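April 4, 2020

Sourdough log, batch whatever-this-is-now. Writing it here because my kitchen notebook got wet and you all keep asking me for the numbers anyway!

I switched to the Sasside rye for the starter and wow, it's lively. Fed it at breakfast and it had doubled before lunch (the jar lid popped off, there is goo on the toaster). Dough was 678 g flour, 106 g starter, salt by feel, which I know, I know. I meant to weigh the water too, but the scale shut itself off mid-pour and I just kept going until it looked right.

Overnight in the fridge, then into the Agbayani pot with the lid on. Crust came out great, dark and blistered. Crumb is still tight on the bottom third, so I'm blaming my shaping, or maybe the fridge, which runs colder at the back than I'd like.
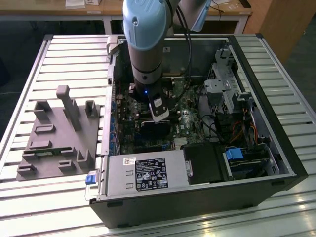
Next round I want to try a longer rest on the counter before it goes in the cold, and swap 224 g of the white for whole wheat. If anybody still has a bag of the Zaker stuff, I'll trade you half a loaf for it. Also need rice flour for the basket, the last one stuck like crazy.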